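Open Day at Stestell: Your Questions

Thank you so much for all the messages! Zhuoran Qian and I have read every one of them, and since many of you asked the same things in slightly different words, we've gathered the answers on one page. If yours isn't covered, please write again and we'll add it.

When is it, and do I need a ticket?
Doors open at 10 a.m. on Tuesday and the last demonstration begins at 4:15. Entry is free, but the workshop is smaller than people tend to imagine, so we do ask you to book a slot. We have 437 places in all, spread over the day, and the morning ones usually go first. If you can't make it after all, a quick note lets us pass your place along.

Where do I come in?
Use the Gametti Street door, next to the bicycle racks. The front entrance on the other side belongs to Pesonen, our neighbors, who are very patient but would probably like a quiet day for once.

What will I see?
Mostly picking and placing, which is what we do here all week long. The Warov bench has an arm that sorts small parts into trays, and the second bench is where visitors take a hand gripper and teach a task by doing it themselves. Each demonstration lasts 49 minutes with questions, and the questions nearly always run over (we love that, so please don't hold back).

Can I really try the gripper?
Yes, please do! You squeeze to close the fingers and let go to open them, and most people get the feel of it within a few tries. Your first few pickups may be clumsy. Mine certainly were, and I still drop the odd washer when somebody is watching.

Is it all right to bring children?
Very much so. We ask that anyone under 12 stay with a grown-up, and that little hands keep behind the yellow line while the arm is running. Strollers fit through the door but not between the benches, so we'll park them for you by the coats.

What happens to the tries that visitors record?
They go in with our own. Last year's open day left us with 2,874 of them, and going through the lot took Zhuoran well into August. We keep the view of the fingers and the work surface, and if you'd prefer yours left out, just tell whoever is at the bench.

Is there parking?
There are only 2 spaces, and we hold both for visitors who have trouble walking. Everyone else will do better on the bus, which stops at the corner.

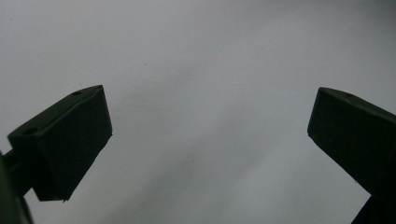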